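Home Reviews Workshop Surface Care Archive Contact

Gumico Bench Cleaner Concentrate, 4-liter jug
Reviewed 21/03/2021

Gumico sells this concentrate for laminate, painted steel and sealed wood. The label gives a dilution of 33 ml per liter of water for routine wiping and double that for rubber marks. No rinse is specified at the routine strength. At the stronger mix the instructions call for a second wipe with plain water.

The product was used on two benches at the Wirnville shop, one laminate and one enameled steel. Both had a mix of pencil, shoe rubber and old tape residue. Application was by trigger sprayer and a folded cotton cloth, with a dwell time of four minutes.

Pencil came off at the routine dilution. Rubber marks needed the stronger mix and a second pass. Tape residue softened but still had to be lifted with a plastic scraper, and a solvent cleaner such as the Trustside citrus product is faster for that job. Neither surface lost gloss.

Streaking is the weak point. On dark laminate the stronger mix dries to a film if the water wipe is skipped. Light colors hide it better. Scuffs that have cut into the finish will not respond to any cleaner, and they should be told apart from surface marks before more product goes on.
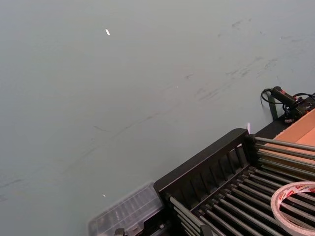
Faint streaks and scuff marks on a matte, pale gray-green tabletop.

The jug has a screw cap with no measuring insert, so a separate cup is needed. The handle is adequate. The Mtshali pump fits the neck thread and doses more cleanly than pouring.

Odor is mild and clears quickly with a door open. The concentrate is slippery on tile floors when spilled.

Rating: 4 out of 5. Suitable for weekly bench cleaning. Buy something else for adhesive.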